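Home Blog Workshop notes About me Contact

4 minute read

I've spent most of September writing house rules for robots, and I've enjoyed it far more than I should have. Suha Majali asked me to look over the ones we had at Hutton, a 14-page document that Osaze Sani inherited from somebody and kept adding to. It had a section on footwear! It had two different definitions of "near". What it didn't have was anything a new starter could read before their tea went cold.

So I binned most of it (sorry, Osaze) and started again with a single sheet that goes up next to the door. The big argument was over the stop button. Stavros wanted one person named for each run, who keeps a hand near the button and does nothing else, and I thought that was a bit much for washing up. He won me round. If everyone's half watching, you may as well have no one watching, and I know I'm the worst for drifting off to answer messages.

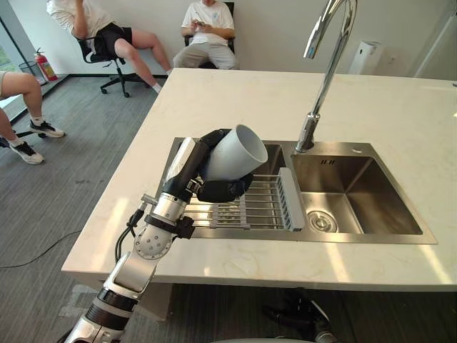 My favourite rule on the new sheet is the one about people who aren't part of the run. They can stay in the room, but they sit on the far side of the counter, chairs back, feet out of the way. I like it because it's easy to remember and you can check it at a glance. Kitchen jobs are where it earns its place. With an arm holding a cup over the dish rack and people in chairs beyond the sink, the worktop does a lot of the work of keeping everybody apart. We've also put in a line about cables. Anything thin and black lying on grey carpet tiles is a trip waiting to happen, so it gets taped or moved before the arms are switched on.

Speed took longer. Sorin suggested a limit of 600 millimetres a second for anything with a person in the room, and Eirini wanted it lower still for glass and crockery. We've gone with Sorin's number for now and a note to look at it again.

Next up is the bit on who signs off changes, and I'm already dreading it. If you've written something similar and kept it to one side of paper, do send it over, I'd love to pinch some of it.

We use cookies to remember your settings. Accept Manage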